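Butcher block counter drying out every winter, what am I doing wrong?

Posted in Kitchen & Woodwork

vulten_lane
We moved into an old place near Flaston last spring and inherited a maple butcher block top along one wall of the kitchen. I love it! It gets used for everything, bread mostly. But as soon as the heat came on in December the surface went chalky and pale, and now there's a hairline gap between two of the strips near the stove end. I wiped on some mineral oil from the drugstore and it looked great for maybe four days, then right back to chalky. Do I keep oiling, or do I need to sand the whole thing and start over? The top is 61 inches long if that matters. I'd really like to keep it food safe and not put a plastic-looking coat on it.

2 replies

zaller_kitchen
Oil it more. Mine drinks it up too. Some people use coconut oil, I wouldn't, a friend's went sticky. Don't put it near the dishwasher.

grainandcrumb
Oh, you've got a good one there, maple is such a forgiving wood, and please don't go sanding it all down yet!

Chalky just means the top layer is thirsty. One coat of oil on a block that hasn't been looked after in years goes nowhere. What worked on mine was flooding it — pour the oil on, spread it with an old T-shirt, leave it overnight, wipe off whatever is still sitting there in the morning. Then again the next night, and the next. I did five nights in a row the first time and I could see the color come back a little more each morning (very satisfying, I kept calling people in to look). After that, once a month in winter and hardly at all in summer.

When it stops soaking in, rub on a board wax, the kind that's beeswax and mineral oil melted together. You can make your own, one part wax to four parts oil by weight in a jar set in hot water. It slows the drying way down and water beads up on it.
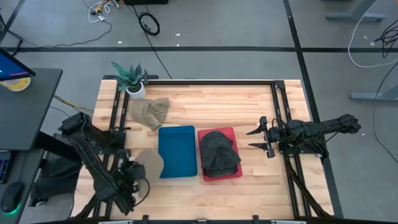
The gap is the other thing. Maple moves across the grain when the air gets dry, so a hairline in the heating season may close up by June without any help. Run a humidifier if you have one and try to keep the room close to 40 percent. I wouldn't put filler in it now, you'd be packing a crack that wants to shut later. If it's still open in the middle of summer, then work some wood glue in and clamp it.

Also crawl underneath and check how it's fastened down! Ours was screwed tight through plain round holes, so it had no room to move. I swapped them for slotted brackets, and that took one afternoon and a lot of lying on my back. And oil the underside while you're down there, even one coat, or the top and bottom dry at different speeds and it can cup.

If you do have rough spots after all that, a light pass by hand with 220 paper, with the grain, is plenty. Save the big sander for burns and deep knife marks.

vulten_lane
Thank you both! Two nights of flooding so far and it's already a different counter. Round screw holes underneath here too, so I guess I know what I'm doing this weekend.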